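About Skuteo Records

Home | Releases | Mail Order | About | Contact

Skuteo is a small record label with a large opinion of itself. We reissue soul, R&B and slow jams that sold poorly the first time, and we do it on vinyl, so that they can sell poorly again at a higher price.

How it started

Farzad Ebrahimi was running a late-night radio show, on from 2 in the morning until whenever the morning host turned up. He kept getting calls about one song, a ballad called "Lill" by a group named Skumton. The calls were mostly from the same man, but Farzad is an optimist. He went looking for a copy to replace his own, which had a skip in the second chorus, and found that the original label had folded, the distributor had folded, and the pressing plant was selling patio furniture.

The man on the phone was Oddur Grímsdóttir. He had a cousin, Hjalti, who knew how to read a contract, and between the three of them they had enough money to press 194 copies. They had meant to press 200. Six came back warped, and Oddur still plays one of them, claiming it has more feeling.

"Lill" sold out in five months. We've since learned that this is not normal.

What we put out

Our catalog is heavy on singers who had one good year. Backup vocalists who got a solo deal and then a new label boss. Sisters who recorded a whole album and saw only the dance remix released. Men with very expensive coats on the sleeve. If there's a key change in the last minute, we'll probably listen to the end.

We license everything properly and pay the artists, or their families, before we pay ourselves. Paying ourselves has been a short chapter so far.

Sound is handled by Sigrún Ingvarsson, who masters from the original tapes when they exist and from the cleanest vinyl she can find when they don't. She doesn't add bass. Please stop asking her to add bass. The sleeve notes are by Myrtle Escobedo, who sang on a good many of the records herself and remembers who was late to the session. Her notes for the Oltero twelve-inch ran to 12 pages and had to be trimmed on legal advice.

The Oltero series

Oltero is our line for unreleased material: demos, radio sessions, the version with the real strings. We started it after Hjalti opened a box marked "tax" and found reels in it. Volumes one to four are sold out. Volume five is due in June and has been due in June before.
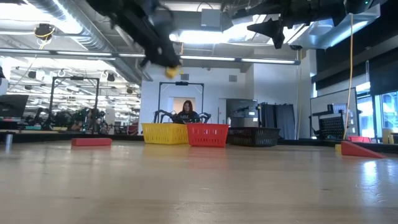
Can I send you my own demo?

We only release older recordings, so a new demo is better off with a label that has a future in mind. If you were on a record decades ago and you still have the tape, write to Farzad and tell him what's on it before you mail anything.

Ordering and visiting

Mail order goes out twice a week in stiff cardboard, with the record outside the inner sleeve so it doesn't split the seam. Collectors will know why this matters, and everyone else can just put it back in. If a record arrives damaged, send us a photo of the damage and we'll replace it while we have copies.

We don't have a shop. We do have a doorbell, and Oddur will answer it after noon if he isn't in the middle of a side. Cash is fine. He will try to play you the warped one.

Contact

Licensing and contracts: Hjalti Grímsdóttir
Demos, tapes and radio: Farzad Ebrahimi
Mastering work for other labels: Sigrún Ingvarsson
Corrections to the sleeve notes: Myrtle Escobedo, who will disagree with you

Join the mailing list for release dates and changes to release dates.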